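Drislow pick trials -- pictures from the sorting table

Jan 5, 2021. Quick post, more when I get time. Packing crew at Drislow is moving from hand picking to grippers, one line at a time. Johanna Mayrhofer runs the sessions. Goal is 3,000 picks, we're at 151. Slow going but the crew likes it better then lifting totes all shift. Six of them retrained so far, nobody's hours cut -- people keep asking.

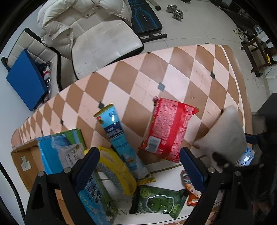

Jaws open over the snack bags. Red one, green one, pick your favorite.

Soft stuff is the hard part. Boxes the crew had figured out by lunch, pillows and bags not so much. Johanna wants the operators deciding what gets picked next, not the office. Good call imo. Wrists still get tired, so we swap people more offen now. 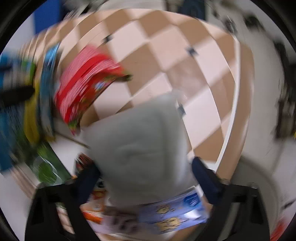
Gray cushiony thing between the pads, pale blue box right under it.

Mostetti line is next. Shift sheet is by the door, sign up.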